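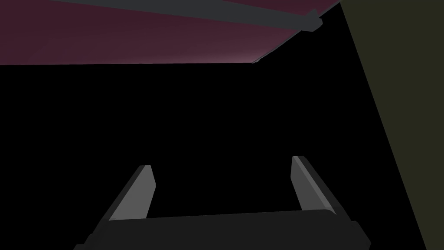
2022-09-01

**Werkley to Release Restored Edition of Creature Feature "The Clistetti Bog"**

Werkley, the home video label specializing in low-budget horror and science fiction, will release a restored edition of *The Clistetti Bog* on Blu-ray. The pressing is limited to 1000 numbered copies. Orders placed through the Werkley web store ship first, with remaining stock going to independent retailers.

The film was shot on 16mm color reversal stock by director Rilley Yensuk with a cast drawn mainly from a regional theater company. It follows a county surveyor who maps a drained marsh and finds that the water, along with something living in it, is returning. It played a short run of drive-in dates and was later sold to television in a shortened version. The television version has been the only one in circulation on home video.

**Restoration**

The new master was made from the original camera reversal, which was stored in two incomplete sets. The first set contained reels one through three. The second contained reel four and a duplicate of reel two, the latter with heavy emulsion damage. Both sets were scanned at 4K and conformed to a continuity script supplied by the director's estate.

The restored cut runs 19 minutes longer than the television version. Most of the added material falls in the second half and includes the full boathouse sequence, the surveyor's testimony at the county hearing, and the original ending. Two shots could not be located in the camera reversal and were taken from a release print. Viewers will see a change in grain and contrast at those points.

Color grading was done against a surviving answer print. The print had faded toward magenta, so it was used as a guide to density and day-for-night timing only. Dirt and splice marks were removed by hand. Scratches that were present in the original optical work, including the title sequence, were left in place.

The mono soundtrack was transferred from the magnetic master. Hum and clicks were reduced, and no remix was prepared.

"The television cut removed the hearing, and without the hearing the last reel has no cause," said Birdie Quintanilla, head of restoration at Werkley. "The creature is on screen for less time in this version as a proportion of the whole. People who know the film from tape should expect a slower picture."

**Disc Specifications**

- Region-free Blu-ray, 1080p, in the original 1.37:1 aspect ratio
- English mono audio, uncompressed
- English subtitles for the deaf and hard of hearing
- Television version, in standard definition
- Audio commentary by Birdie Quintanilla on the restored cut
- Silent test footage of the creature suit, transferred from 16mm
- Gallery of lobby cards and pressbook pages
- 20-page booklet with production notes and a reel-by-reel account of the source elements
- Reversible sleeve

The commentary was recorded in July, after the final grade was approved. It covers the construction of the foam latex suit, the flooding of the second location, and the differences between the two cuts.

**Availability**

Preorders open today. There is a limit of 2 copies per customer. A standard edition without the booklet is planned once the numbered copies have sold, and will carry the same disc. No streaming release is scheduled.

Theaters and festivals may book the restored cut as a DCP through Werkley's repertory desk. Requests should state the venue, preferred dates, and number of screenings.

**Press Contact**

Review discs and stills are available to accredited press on request from the Werkley press office. Please include the name of the publication and a mailing address. Review discs are supplied without the sleeve or booklet, and the booklet text can be sent separately as a PDF.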